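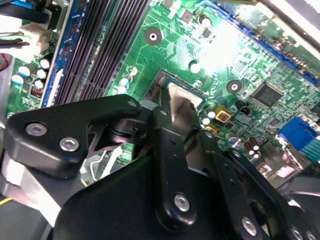
10 June 2020. Up late with the old desktop again, meant to be doing the Benda invoices. Lid off, desk lamp on, tea gone cold. Memory slots are the long black ridged ones next to the big white power plug, so at least I know where the new sticks go – 7 quid each off Vumell, postage extra. Havent ordered. Will do tomorow.

Back hurts. Should of used the kitchen table.
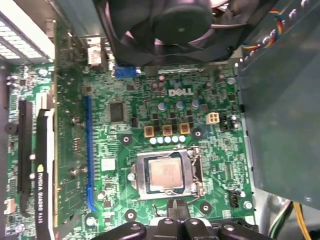
Dell board, fan at the top, processor in the middle.

Wrote the board number on an envelope, then lost the envelope. Typical. Fan wires need tying back before the lid goes on – find those 3 cable ties from the Cirillo box.

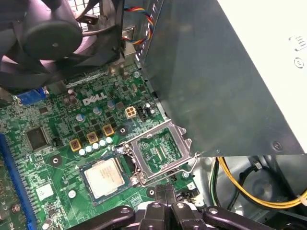
Also want paste, a soft brush, and the small screwdriver back from upstairs. Bed now. Invoices first thing.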